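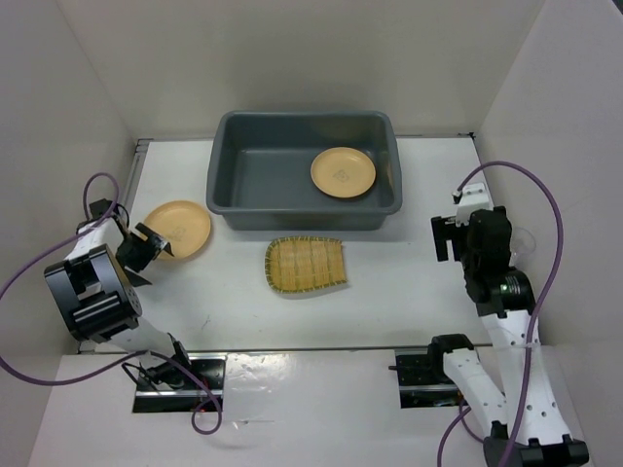

## Brirneo 회색 설거지통, 한 철 써 본 후기

싱크볼이 얕은 집으로 이사하고 나서 설거지통을 따로 쓰기 시작했다. 처음 산 것은 Nalska의 접이식 실리콘 통이었는데, 물을 가득 담고 들면 옆면이 휘어서 결국 세제 보관함이 됐다. 4월에 Brirneo의 회색 플라스틱 통으로 바꿨고, 지금까지 매일 쓰고 있다. 협찬은 받지 않았다.

### 크기와 무게

우리 집 싱크대에 넣으면 양옆으로 손가락 하나 들어갈 정도가 남는다. 수전이 낮은 집은 높이를 먼저 재 보는 것이 좋다. 무게는 567g으로 표기되어 있고, 빈 통은 한 손으로 들 수 있다. 물을 반쯤 채우면 두 손이 필요하다. 테두리가 둥글게 말려 있어서 젖은 손으로 잡아도 손바닥이 배기지 않는다. 이 부분은 Nalska 제품보다 확실히 낫다.

### 쓰면서 느낀 점

저녁 설거지는 보통 두 사람분이다. 밥그릇과 접시를 담가 두었다가 한꺼번에 닦고, 헹굴 때만 물을 튼다. 물 사용량은 약 40% 줄었다. 계량기를 사흘 동안 적어 본 결과라 정확한 값은 아니다.

바닥이 평평해서 납작한 접시를 눕혀 담기 편하다. 대신 물이 한쪽으로 모이지 않아 비울 때 통을 거의 뒤집어야 한다. 배수 마개가 있는 제품을 쓰던 사람이라면 불편할 것이다.
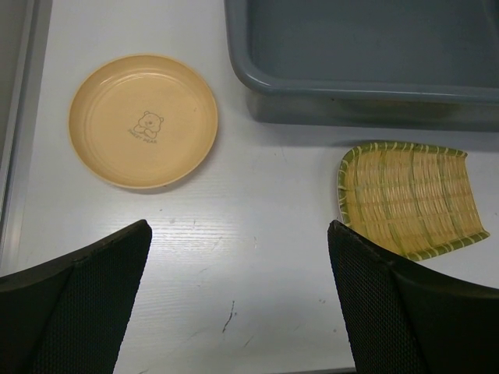
기름때는 예상보다 잘 지워졌다. 카레를 담갔던 날 노란 자국이 옅게 남았는데, 베이킹소다를 푼 물에 하룻밤 두니 눈에 띄지 않을 만큼 빠졌다. 뜨거운 물은 주의해야 한다. 끓는 물을 바로 부었더니 바닥이 살짝 부풀었다가 식으면서 돌아왔다. 그 뒤로는 찬물을 먼저 받는다.

같은 제품을 쓰는 Teodora Berisha는 채소 씻는 용도로 하나를 더 샀다고 한다. 나도 배추를 씻을 때 써 봤는데 반 포기까지는 괜찮았다. 설거지용과 섞어 쓰는 것은 권하지 않는다.

### 다른 제품과 비교

Georgiev의 스테인리스 통도 빌려서 써 봤다. 냄새가 배지 않는 점은 좋지만 그릇이 닿을 때마다 소리가 크다. 밤에 설거지를 하는 집이라면 플라스틱 쪽이 편하다. 가격은 Kandska 매장 기준으로 Brirneo가 2000원 더 쌌다.
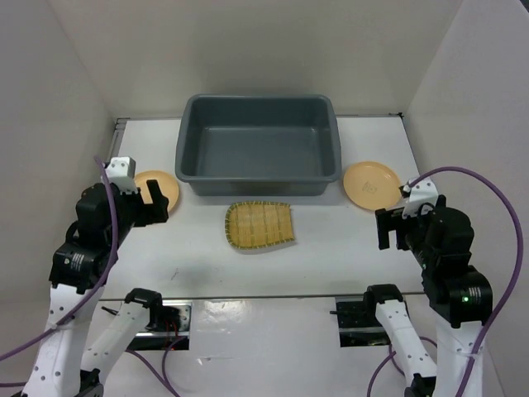
*회색 통과 접시 두 장, 대나무를 엮은 작은 소쿠리.*

### 아쉬운 점

- 바닥에 미끄럼 방지 처리가 없다.
- 스티커 자국이 잘 안 떨어진다. 식용유로 문질러 지웠다.
- 같은 크기의 뚜껑을 따로 팔지 않는다.

별점은 5점 만점에 4점. 마개가 달린 모델이 나오면 바꿀 생각이 있다.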